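Progress report: Vinonville textile sorting room
July 21, 2021
Reading time: 2 min

Prepared by Suqin Kang for Ledesma

Sorting has continued since January. The count stands at 1448 pieces, with 311 still to be labeled. The pale worktop is in daily use.
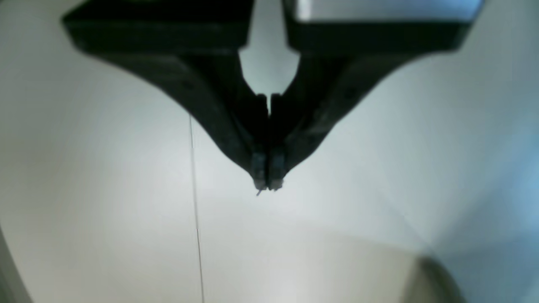
Vinonville sorting room, July report.

Soft goods remain the slowest group. Light blue and gray cloths are now logged under separate codes, and wrinkled pieces are accepted as they come.

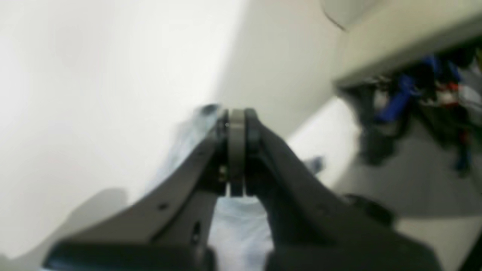 Light blue cloth, with a gray round item above.

Printed pieces get a note of any lettering that can be read. We need two more shelves and four bins before the next intake. 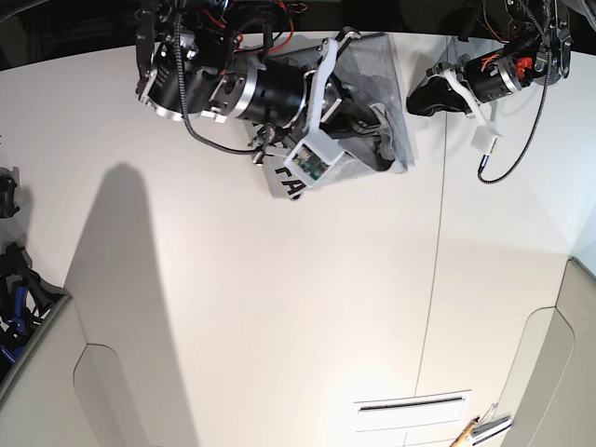 Gray fabric with black lettering, on the table.

Related items
Manitum storage update
Destireo intake plan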